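Handout 7: Reading a Service Offer (Home Tidying Robots)
Course reader, revised 24 Nov 2021
Instructor: Simão Macedo

Bring this to the session along with the Brikton offer sheet. If you have lost the sheet, borrow one from somebody who has not yet spilled coffee on it.

1. What is on offer

Brikton sells a tidying service. You do not buy the robot. You rent it, with setup, for a monthly fee, and it comes with something called the Bedroom Package. The package promises that soft items left on a bed will be "returned to their storage location." Read that phrase twice. A storage location is a basket. The offer sheet uses the word "basket" once, in the small print, as though it were slightly embarrassed.

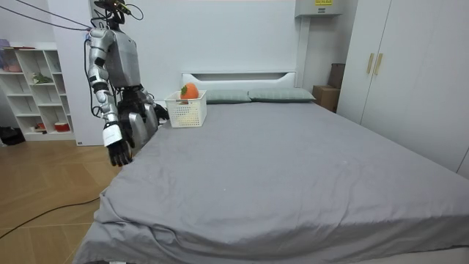
The fee has two parts. Setup is charged once, and the rest runs by the month with a minimum term that starts in December whether or not your robot does. Cernside, the reseller, adds a support plan on top. Under the plan you get 150 support minutes, and a minute spent on hold is still a minute. Underline that in your copy.

2. Words to watch

"Soft items." The sheet never defines them. Socks? A pillow? A sleeping cat? Plush toys are the friendly case, and you will find that demos of this kind of product are fond of them. They forgive a firm grip and they do not break. Ask how the thing does with a phone charger.

"Typical bedroom." Ask whose. A plain gray sheet is kinder to a vision system than the floral quilt your aunt gave you.

"Supervised." This can mean a person in the room, a person on a screen somewhere, or a person who gets an email later. The price should depend on which one. On the Brikton sheet it does not - so ask.

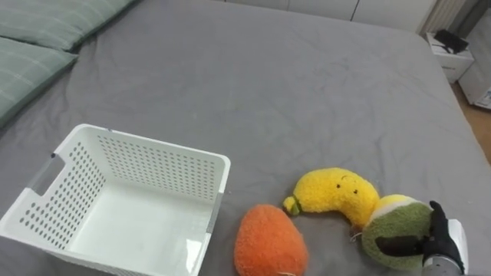
Fig. 2. Gripper holding the green plush, with the banana, an orange toy and the basket alongside.

3. The number everyone quotes

The front page says 86 percent. It is printed very large. You have to turn the sheet over to learn that it is the share of items "handled," and the sheet is silent on what handling is. Picking up? Putting down in the right place? Waving at? Before you compare this with the figure from Skevgate, check that both firms are counting the same event. (They are not. Skevgate counts whole beds, the poor honest souls, and their number looks worse for it.)

A useful habit is to write your own definition of success before you read the vendor's. Keep it to one sentence. If the vendor's sentence is longer than yours, find out what the extra words are doing.

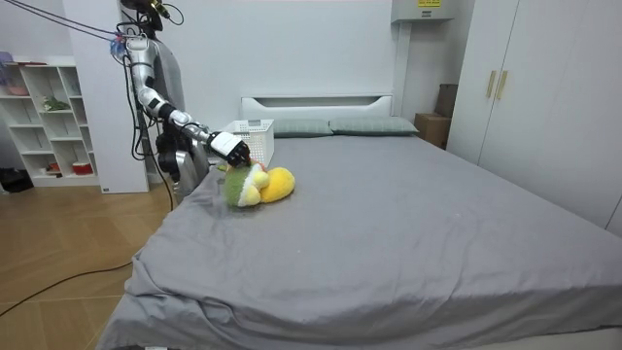

Veloso objected to this section when it first went out and asked me to print the objection, so: a tidy-up rate per item is a fair thing to sell, because customers care about the toy on the bed and have no interest in a lab's idea of a trial. My complaint, Veloso wrote, is with the missing definition, and you should stop picking on the percentage.

Fair enough. The percentage may stay. The missing definition is still missing.

4. For the session

Work in pairs. Mark every promise on the offer sheet that could be checked by a customer standing in the bedroom. Then mark the ones that could only be checked by Brikton. Write 2 questions for the sales desk, short enough to be read over the phone inside your support minutes.

Reading for next time: the Skevgate terms, sections on cancellation and damage. They are dull. Read them anyway, with a pencil.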